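Flisley Guest House, Bendbridge
Monthly room safety check, April
Checked by: Ye-rin Ma
Read and signed by: Byung-chul Choo

Please write OK, Repair or Stop using. If you write Repair, a comment is needed.

1. Smoke alarm, test button
OK in all rooms. In the room over the kitchen the sound is weaker than in others. I changed the battery and it became normal.

2. Door closes by itself and latches
Repair. Room 2 closes but the latch does not catch if the window is open. Mr. Choo already knows this from the last month.

3. Window opening limit, 100 mm
OK. I measured with the steel ruler, not with the hand.

4. Heater, free space in front
Repair. The small Skimik heater is set to its high position and the dial is stiff. Guests like to dry the clothes on top of it. The card on the wall says not to do this, but it is printed too small. Please make a bigger card.

5. Bed and bed linen
OK. The legs are tight and no slat is broken. Clothes should not stay on a bed when we look under the mattress, so fold them first and put them on the chair.
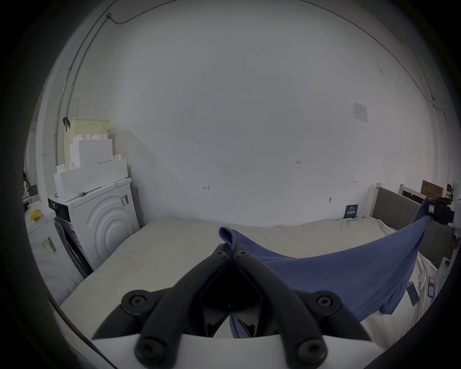 Photo: Ye-rin Ma / Flisley Guest House

6. Bedside lamp and cable
OK, with one comment. The lamp from Frade has a maximum of 60 W written inside the shade. Please do not buy stronger bulbs, even if the guest asks for more light.

7. Power strips
Stop using, one piece, from the corner room. It is marked 3000 W but the plastic near the switch became brown. I took it away and cut the plug so it will not come back into use.

8. Hot water at the sink
OK. I let it run before I put the thermometer.

9. Escape plan behind the door
Repair. The plan in room 2 still shows the old back stairs. A new print is in the office drawer, only the tape is missing.

Comment of B. Choo: Latch to be adjusted before the next guests. I will order the power strip myself. Item 4, agreed, larger letters.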